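Section 4: Good Practice at the Tabletop Station

Welcome back! By now your Kwofie arm is bolted down and talking to the Tosta controller, so we can get to the part I enjoy most, the everyday habits that keep plates, props and fingers in one piece. Please read all of it once before you switch on.

4.1 Before each run

1. Clear a margin of 150 mm between your props and the table edge.
2. Set the approach speed to 20 mm per second for anything with a soft or shiny surface.
3. Check that the emergency stop is within your own reach – not your neighbor's.
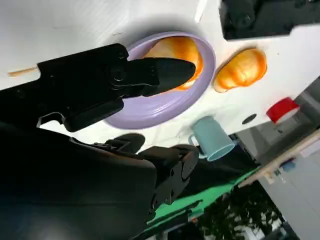 Contact height is the setting people most often rush, and I do understand, it's fiddly. Teach it again whenever you change the dish, even if the new one looks like the old one. With a roll sitting inside a raised rim, like the orange one in the purple plate, the finger has to come in over the rim and still stop at the food, so teach both heights and save them separately.

Note: Keep mugs out of the sweep area unless the task calls for them.

4.2 Between runs

4. Pause the arm and wait for the status light before you reach in.
5. Wipe the table and look over the finger pads.
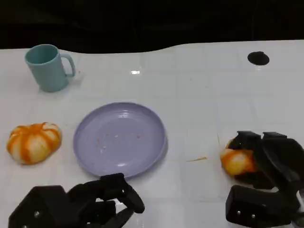

Cleaning sounds dull, I know, but Miyuki Arai at our Devville workshop puts it first on her training list and I've come around to her way of thinking. Little bits travel from prop to pad and back again. Orange-red specks and crumbs on a plate are reason enough to stop and wipe, and do pick up any loose slivers on the table while you're there.

Caution: Never take an object out of a closed hand. Use the Release command and let the fingers open fully.

6. Log the wipe-down, and replace the pads after 300 grips.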